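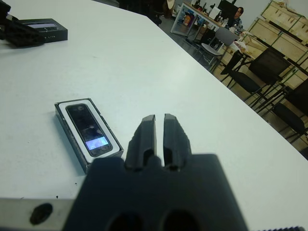
## Boxing up a phone so it survives the mail

Quick one, I did this again on May 6, 2025 and wrote it down while it's fresh. You've got an old phone, you've got the box it came in (or one near enough) and you want it packed properly for a buyer or a trade-in. Takes ten minutes if your table is clear. Takes an hour if it isn't.

What you need:

- small rigid box with a lid, black or whatever, color doesn't matter
- the tray insert that fits inside it
- a soft cloth
- paper tape, the Bassey stuff is fine
- an outer carton, I use the smallest Corkberg one
- crumpled paper for filling

Clear the table first. Crumbs and grit scratch glass, and a big white table hides nothing so use one if you can. Move coffee. Move the other coffee.

## Before the phone goes anywhere near the box

Back it up. Sign out of your accounts. Take the SIM out – check twice, I mailed one off in January and spent a whole afternoon on hold. Then reset it.

Charge to somewhere around half. Turn it off as the very last thing, after you've checked that the screen still lights up. Wipe both sides, wipe the camera bump, let it sit a minute.

Write the serial number on a bit of paper and keep it. Photo of the number works too.

## Open the box and check the tray

Lid off, put it to one side, top facing up. Don't stack stuff on it. Thin lids bend at the corners and then they never close right agian.

Box goes flat in the middle of the table where you can get at it with both hands.

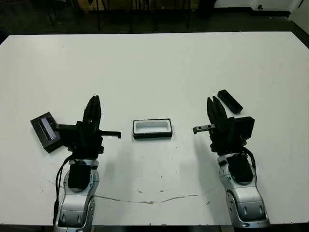

*Box open in the middle, lid set off to the side.*

Now run a finger along the inside of the tray. Looking for dust, a staple, bits of old tape. Press down gently at each corner. It should sit level. If it rocks, lift it out and see what's under it, usually a folded leaflet.

Trays from a different model can work if the phone doesn't slide. Test: phone in, tilt the box a little, hand underneath. Slides? Wrong tray. Don't stuff tissue down the sides and hope, it works its way out.

Ottilie Rainer taught me to do the tray check before the wiping part, so you're not holding a clean phone while you hunt for crud. She's right and I still forget.

## If the tray comes out

Some lift straight out and some are a tight fit. Tight ones: thumbs on two opposite edges, lift a bit at a time, swap sides. No screwdrivers. Put it down flat with the recess facing up and keep it on the table, not on a chair where someone sits on it.
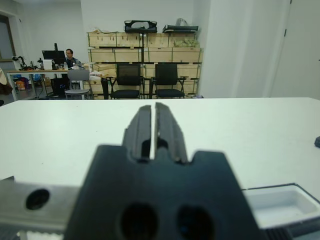
*White tray, recess up.*

Wipe the recess with a dry cloth only. Wet cloth leaves lint and then you're wiping the lint.

Back in the box: line up one short end first, then lower the other end. Should drop in without pushing. If you have to lean on it, turn it round and try again.

## Phone in, lid on

1. Hold the phone by the long edges. Screen up.
2. Lower the bottom end into the recess, then the top. Don't drop it in.
3. Check there's no cable or SIM tool under it. A lump under there puts pressure on the glass.
4. Film or a sheet of thin paper over the screen, optional. I do it for anything worth over 200 dollars.
5. Lid on straight. Let it sink by itself – that slow slide is just air coming out, no need to shove.
6. One strip of paper tape across the join. Not on the printed side if your buyer cares about the box.

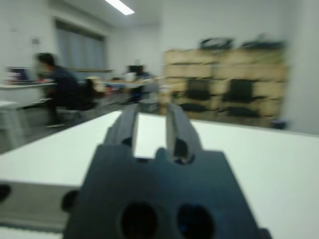 ## Outer carton and clearing up

Paper in the bottom, small box in the center, paper on all sides. Close it and shake. Hear anything move? More paper. Bubble wrap is ok too, the Ikeo roll is cheap and does the job.

Insurance: check what your carrier covers as standard. If the phone is worth 500 and they cover less, pay the extra.

Label on the biggest face, flat, no wrinkles over the barcode. Old labels off or blacked out with a marker. Get a receipt at the counter and keep it till the buyer says it arived.

Then wipe the table, put leftover inserts and lids in one bag, and write the phone model on the bag. I've got a drawer of mystery trays from before I started doing that and none of them fit anything.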